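Open Saturday at the Grostotano parts school

The Jeditz workshops open their doors one Saturday each April, and this year I went mainly for the building run by Grostotano, which trains people for assembly and maintenance jobs. Entry was free. A sign at the gate said the yard held 100 cars, and by ten in the morning it was full, so I parked by the river and walked back.

The ground floor is the stores. Gekimetti supplies most of the fasteners and gears, and the shelves hold 3,000 part numbers in gray drawers, each with a card on the front. Lejla Softić, who has taught here for nine years, took our group through. She pulled out a few drawers and let people handle what was in them. Most of the questions were about pay and evening classes.

Upstairs are the sorting tables. New trainees start here with nuts and gears before they go near a real gearbox. Parts are set out on a padded mat, and gears go in a shallow dish with a rim.
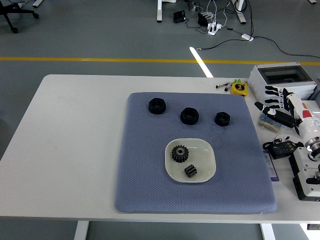
Why do beginners start with loose parts instead of a finished gearbox?

Softić said it is easier to learn the names and sizes when the parts are out on a table. Trainees spend the first two weeks on this and take a short test before moving downstairs.

The nuts on the mat were black, hexagonal and in different sizes. I would have guessed two of them wrong without a gauge. There was a spur gear and a smaller pinion in the white dish, and a tape measure and a couple of green-capped pens at the back of the table. The school likes pens at every station -- trainees write down each part on a paper sheet, and the sheets are kept until the end of the course.

We had a coffee break at eleven. The canteen is run by Thongsuk, a family firm from the next street, and the noodle soup was better than the coffee. I bought a second bowl and missed the start of the bearing talk.

Afterward I went back upstairs for a second look at the gears. The bigger one was up off the dish, with its teeth easy to see from the side, and the pinion was standing on end below it.
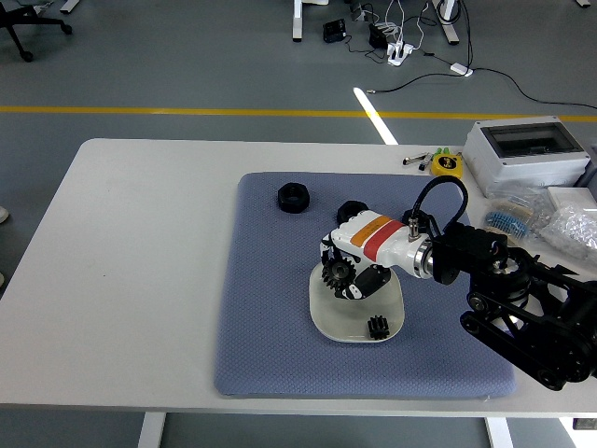

How long is the full course?

It runs for 52 weeks, with classes four evenings a week and a month of placement at the end. The fee is 400 for local residents, payable in two parts, and the toolkit is included.

The last stop was the gearbox room, which was too crowded to see much. I got a look at one open housing and a rack of shafts. Staff were handing out application forms at the door, due back by the end of the month. The stairs are steep and the elevator was out of service -- worth a phone call first if that matters to you.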